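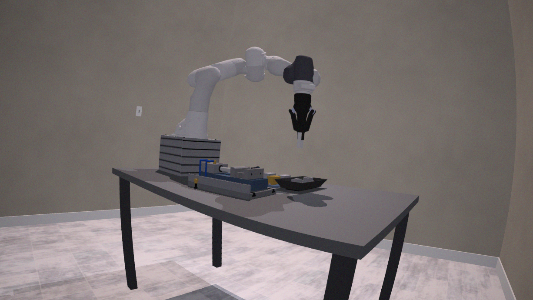
The arm on its pedestal at the end of the table.

I've been a sucker for horror box sets since I was way too young to own any, so when Vernosier put out its Hofstetter collection I had my money down the same night. Two movies, one fat booklet, a slipcase, and a print run of 1000. Mine is number 800, stamped on the spine in gold, and yes, I showed it to everyone in the house!

If you don't know the Hofstetter movies, they're a pair of snowbound chillers set in the same mountain hotel. Skistia is the first one, and it's the one people argue over. A ski party gets stuck, the phones go out, and guests start turning up dead in the sauna (the killer wears a loden coat and you never get a decent look at the face). It's slow. I love slow, but my partner was asleep by the second body.

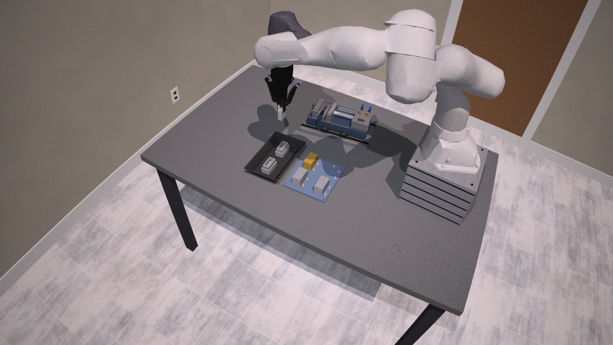 The long reach across the table, gripper pointing down.

Clultwood is the sequel, sort of. Same hotel, new owners, a lot more fog machine. The plot makes no sense and I wouldn't change a minute of it. There's a chase through the laundry room lit completely in green that I've now watched more times than I'd like to admit, and the score is all wheezy organ and somebody breathing into a microphone.

Picture quality is great on Skistia, with nice heavy grain and deep reds that don't bleed all over the place. Clultwood looks rougher. One reel is noticeably softer, and the night scenes get muddy enough that I lost track of who was holding the ax. The sound is fine on both, though I had to crank the dialogue on the English dub. 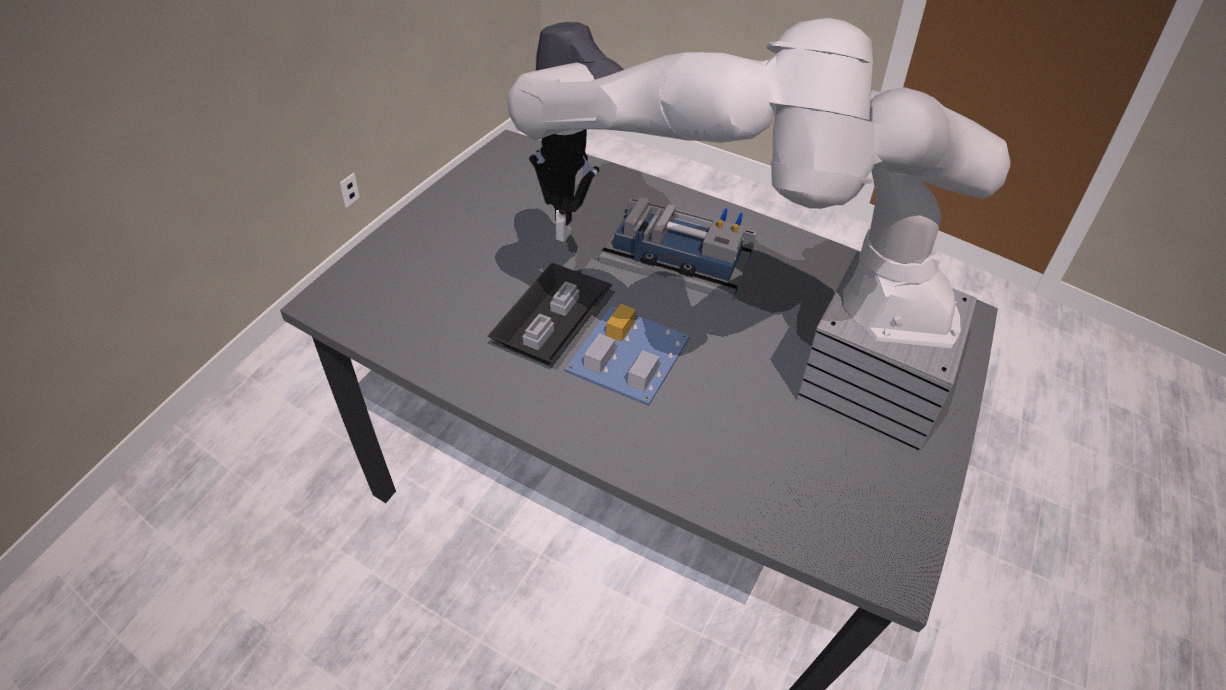 Same table, seen again from high above.

The booklet runs 200 pages and I read the whole thing in the bathtub. The essay on the costumes is the best of the bunch, and there's a terrific fold-out of the original lobby cards. The commentary on Clultwood, on the other hand, is mostly two guys repeating the plot back to each other. Skip it. Also, the discs sit so tight in their trays that I was scared of snapping one.

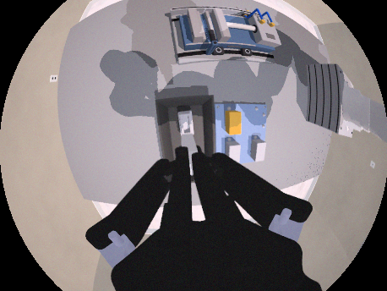 Should you buy it?

If you already like this kind of thing, sure, grab one before they're gone. If you're new to it, wait for the single-disc Skistia coming in March and see how you do with the sauna scene.

Posted January 1, 2021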